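How I finally sorted out the shed

3 min read

I put this off until January, which was daft, but a cold Saturday turns out to be perfect for it (you don't hang about!). Start by dragging everything out onto the lawn, and I do mean everything.

Step 1: Make two lots

Keep and go. No maybe pile! Mine had a whole family of dried-up paint tins in it last time.

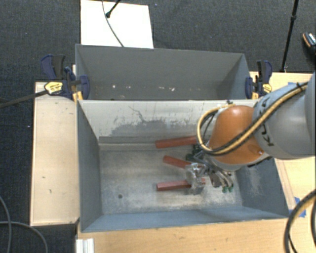
Step 2: Put the heavy stuff low

Compost, tools and the big bolts go at the bottom, and anything you use weekly sits at elbow height. I label the fronts with masking tape and a fat marker.

Comments

Craig Imrie: Did mine in an afternoon, cheers. Found my good trowel.

Fiona Matheson: Does masking tape last in the damp? Mine peels.

Recent posts
Stopping a gate from sagging
4 ways to store a hosepipe
Sharpening old shears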